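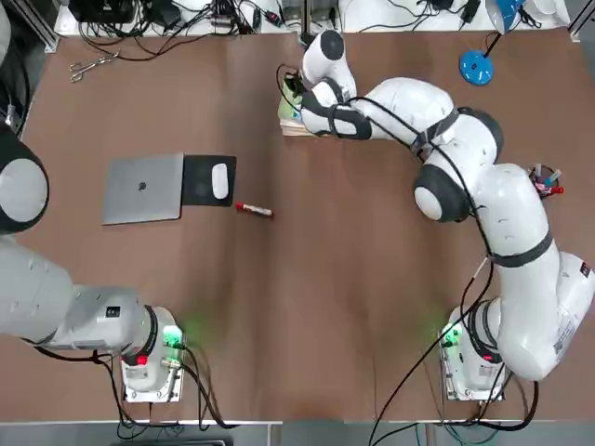 Progress Report to the Irnero Fund
Community Orchard and Seed Library, Ghoneim Street
29/07/2022

Dear Hala Mahrous and colleagues,

I know your guidelines ask for a couple of pages, and I've tried my best to keep to that, but it has been a full spring and summer and there is a good deal to tell you. As always, please call me if anything is unclear or if you'd like more detail than I've managed to fit in here.

When I last wrote to you, the ground on the lower half of the site was still under tarps and we were waiting on the soil results. Those came back in May, and they were better than we had feared. The lead reading along the old fence line was a little high, as it often is where painted fences have stood for a long time, so we have left a strip there for flowers and shrubs and won't be growing anything to eat in it. Everywhere else we were given the go-ahead for fruit trees, and for vegetables in the raised beds. The soil is heavy clay (anyone who helped dig can tell you so at length!) and it needed a great deal of compost, most of which came from the city yard. We had budgeted to buy all of it, so that line is well under, as you'll see further down.

The trees

We planted 11 trees with the first part of your grant: apples and pears for the most part, with a fig against the south wall that Hanane Slaoui has wanted since the very first meeting. They went in a little later than I would have liked. The nursery had a hard time getting the rootstock we had ordered, and by the time it arrived the buds were already swelling. Arturo Leone, our orchard manager, cut the planting holes wider than the nursery advised and worked the sides over with a fork so the roots wouldn't just circle around in the clay, and then he mulched each one with wood chips, kept well back from the trunk.

I'm sorry to report that we lost two of the pears. One never leafed out at all. The other leafed out beautifully and then blackened from the tips down in the first hot spell, and Arturo suspected fire blight. He took it out the same day, roots and all, and cleaned his tools between every cut. The neighbors on either side of it look healthy so far and we're checking them every week. The nursery has agreed to replace the tree that never leafed out, but the other one is on us, and we would like to put in a more resistant variety this time. I've listed it under requests.

Everything else has put on good growth. The fig in particular has gone a bit wild, and Hanane is very pleased with it and tells everyone so.

The seed library

This is the part I was most nervous about when we applied, and it has turned into the part I enjoy most. We have given out 2342 packets since opening, a number I would have laughed at a year ago. Beans and tomatoes go fastest, as you'd expect, but there has been a steady demand for molokhia and for the pale green squash that several families on the street grow, and those are seeds you can't easily find at a garden center. Sawsan Akl has been patient and cheerful about tracking them down. She writes the growing notes on the packets herself, and she has started adding a line on how each vegetable is usually cooked, which people love.

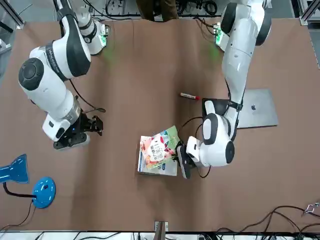 What we haven't got right yet is getting seed back. The idea was always that people would save some of what they grew and return it in the fall, and of course it's too early to judge that. But from the conversations I've had, plenty of borrowers are unsure how to save seed, or worry that they'll do it wrong. Squash is the tricky one, because it crosses so readily with whatever is growing next door. We plan to run a seed-saving evening at the end of the summer and to hand out a plain one-page sheet on the four or five easiest crops: beans, peas, lettuce, tomatoes and perhaps peppers. If people start with those and do well, the rest will come.

The packets themselves are kept in two secondhand card-catalog cabinets, which were not cheap to move but have been a wonderful buy. We had some trouble with damp in the spring. A few of the lower drawers smelled musty and we threw out the beans that were in them, and since then we've been using drying packs and airing the drawers on fine days. It seems to have done the trick.

Water

You'll remember that the water line was the biggest single cost in our proposal. Jurkine finished the trench and the connection a little behind schedule, after running into an old stone drain that wasn't on any of the city's maps. They were very good about it and didn't charge us for the extra digging. There are now standpipes at the top and the bottom of the site, and the drip lines to the trees run off a simple timer.

The one disappointment was the rain tanks. Dasteck had quoted us for a pair with a stand and fittings included, and when the revised quote came through it was well above what we had set aside. We decided to wait, and I still think that was the right choice, although I did regret it during the dry weeks when we were paying for every drop. I'm getting other quotes and will send them on to you.
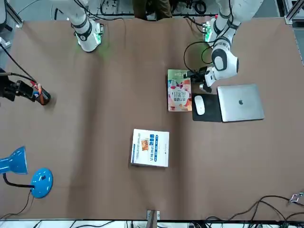

Othmane Helmy

Money

Spending to date is within the total you approved. We are under on compost and on tool purchases, over on moving and installing the cabinets, and on target for the water line. The money for the rain tanks hasn't been touched. The full ledger is attached separately, and I've written notes beside the lines that changed so you don't have to puzzle them out.

Requests

I have a couple of things to ask. First, may we move part of the compost savings to cover the replacement pear and a set of proper tree guards? Rabbits have found the young apples, and the wire we put up in a hurry won't last through the winter. Second, would you allow us to carry the rain tank money over into the next period? I would rather take our time and buy tanks that will last than rush to spend it before the deadline.

Looking ahead

The fall will be busy. We'll be planting the currants and gooseberries along the path, sowing clover under the trees, and putting in garlic in at least a few of the raised beds. Arturo will be teaching a winter pruning class once the leaves are down, and the sign-up sheet already has more names on it than he has pruning saws, so we may end up running it twice. Sawsan would also like to begin a small collection of fruit cuttings to swap with other gardens, though I've asked her to wait until we're certain the blight is behind us.

I do hope you'll come and see it all for yourselves. Late September is a lovely time to visit, when the apples on the old tree by the gate are ready. It was there long before any of us and we can't take any credit for it, but it makes very good pie. Let me know what dates suit you and I'll make sure Hanane and Arturo are both on hand to walk you around.

With warm thanks from all of us,

Othmane

Attached: ledger, soil results, planting plan (revised)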